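Reading time: 2 minutes

Territory size - is 1,000 households enough?

kettle_and_van
Hello all! I've got as far as the second meeting with Flullari (mobile oven and hob cleaning, if you haven't come across them) and I'm really excited about it. The sticking point is the territory. They're offering me a patch of 2,506 households, but only 1,000 of those are in the town itself and the rest are scattered over villages with a lot of driving between them. The fee is the same as for a tidy town patch. Would you push back or just get going?

Brundar
Push back! I love this business model and I'd do it all over again, but I signed for a patch drawn by somebody with a ruler and I spent my first March sitting behind tractors. Ask them how the boundary was decided. If they can't tell you, ask for the next village along to be swapped for one nearer home.

hedgerow_hilda
I'd say the opposite. Village customers are brilliant. They book again, they tell the whole lane, and you can do 2 or 3 in a morning if you're strict about which days you go where. My town customers shop around every single time. Don't let the map put you off.

Brundar
Fair enough, but you do dog grooming, don't you? Dogs need doing every few weeks. An oven gets cleaned once a year if you're lucky, so you need far more doors to knock on.

hedgerow_hilda
True, I'll give you that one. I still think the driving is a matter of planning your diary.

Stesico
Has anyone mentioned the renewal terms yet? Household numbers are lovely but look at what happens in year five. Mine let the franchisor redraw the patch at renewal if new houses went up, and I only spotted it when my solicitor put a big pencil ring round it. Get a proper franchise solicitor, not the one who did your house.

kettle_and_van
Oh, good shout, I hadn't got that far! It says "may be reviewed" in clause 2 of the schedule and nothing about who decides. I'll ask. I've also asked to ring two of their existing owners and they sent me the full list without any fuss, so that cheered me up.

Dobos
Ring the ones at the bottom of the list as well as the ones they steer you to. I had a smashing chat with a chap who was selling up and he told me more in half an hour than the whole open day did - what he spent on diesel, how long it took before he drew a wage, the lot. He'd still recommend it, mind you.
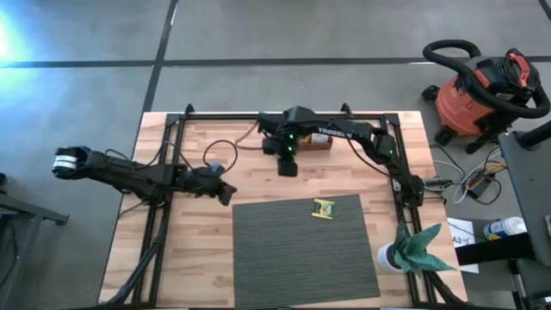 And ask every one of them what they'd change about their patch. I did that and got a different answer each time, but they all wished they'd driven it end to end before signing. Take a flask and do it at school run time!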